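**Two arm handoff keeps failing on small objects (student project)**

Posted in: School and Club Builds

---

**brultim_lee** wrote:

I'm in a robotics course and my team has a two arm cell for the semester project. The task is a key rack. One arm picks up a keychain from the work surface, hands it to the other arm, and the second arm hangs it on a hook on the back wall. We train from demonstrations, so one of us drives the arms with a pair of leader arms and the policy learns from the recordings.

Picking up works. Hanging works if we start with the keychain already in the second gripper. The handoff is the bad part. In our last test we ran it 37 times and got 12 clean handoffs. Most of the failures are the same: the first arm opens before the second one has closed, and the keychain drops.

We have 73 demonstrations. Cameras are one on each wrist plus one fixed view. Should we record more, or is something else wrong?

---

**hindano_shop** wrote:

73 is not a lot for two arms. I would record more before changing anything. Our club did a cup stacking task last year and it was bad until we doubled the data.

---

**pgk_mentor** wrote:

I don't agree with that as a first step. If the failure is nearly always the same one, look at the demonstrations you already have. Pull up the part where the first gripper opens and check how long both grippers are closed on the object. If the driver lets go the moment the second gripper touches, the policy will copy that, and a small timing error turns into a drop.

How many people did the driving?

---

**brultim_lee** wrote:

3 of us. I went through the recordings last night. You're right that it varies. One of us waits a full second with both closed. The other two let go almost right away. I'm one of the two.

---

**pgk_mentor** wrote:

Then I would start there. Agree on one way to do it, write it down, and record the handoff again. Close the second gripper, hold, open the first, back the first arm straight out. Same order every time.

---

**hindano_shop** wrote:

Holding still for a full second can cause its own problem. The policy sees a lot of nearly identical frames with no motion and sometimes it just sits there. We had an arm freeze over a cup for the rest of the run.

---

**pgk_mentor** wrote:

True, it can happen. A half second is enough. My point was to make it consistent.

---

**tarek_n** wrote:

I ran the Ulter lab section for two years, so some of this is from watching teams do the same exercise. Where on the keychain does each arm grab? With a ring and a tag there isn't much room for two sets of fingers. If both go for the ring they push each other off it.

Also, what is on your walls? Plain white panels gave our teams fewer problems than posters did.

- Tarek Nasrallah

---

**brultim_lee** wrote:

Both go for the ring, or close to it. We tried having the second arm take the tag but then it hangs upside down and the ring isn't free for the hook.

The walls have floral wallpaper on them. The course wants us to test with different backgrounds, so this is the one we have had up since September. I was worried about it too, but the pick works fine with it. The rack is black metal and sits on the middle of the back rail.
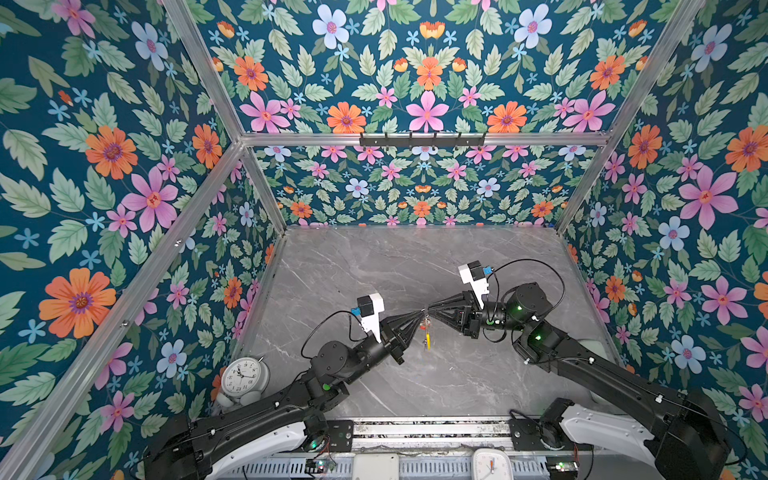
We also talked about using a bigger keychain. Assefa, who grades the project, said we can swap the object once as long as we write down why. I'd like to keep the small one if we can, but the report is due soon and we still have the hanging step to measure.

---

**tarek_n** wrote:

Keep the small one for now. Try this: the first arm takes the ring low on one side, and the second arm comes in from the other side and a little higher. Then the fingers don't need the same spot. Tilt the second wrist a few degrees so its camera can still see the ring when the grippers are close. If the fingers cover the ring in both wrist views, the policy has only the fixed camera to go on, and a ring that size is very few pixels.

About the wallpaper, I'd leave it. A busy background would show up in the pick as well, and you say the pick is fine.

---

**hindano_shop** wrote:

I still think the wallpaper could matter. The wrist cameras point at different parts of the cell during the handoff than they do during the pick. Looking down at the work surface is easy. Looking across at flowers is not. Cover one wall with plain paper and run the handoff again, it takes ten minutes.

---

**pgk_mentor** wrote:

If they trained with the wallpaper up and then test with plain paper, the result won't tell them much. They would have to record on the plain wall too.

---

**hindano_shop** wrote:

Fair. I'd still record a few that way.

---

**brultim_lee** wrote:

OK, plan for this week. We are going to record the handoff again with the half second hold and the offset grip, one driver only, and leave the walls alone. I'll keep the old demonstrations in a separate folder (it's called Brultimska, long story) and train once with them and once without.

I'll post the numbers when we have them. Does anyone lower the speed for the handoff part, or do you keep it the same all the way through?

---

**pgk_mentor** wrote:

Slow it down in the demonstrations if you want it slow. Don't change the playback speed afterward, or the gripper timing will be off again.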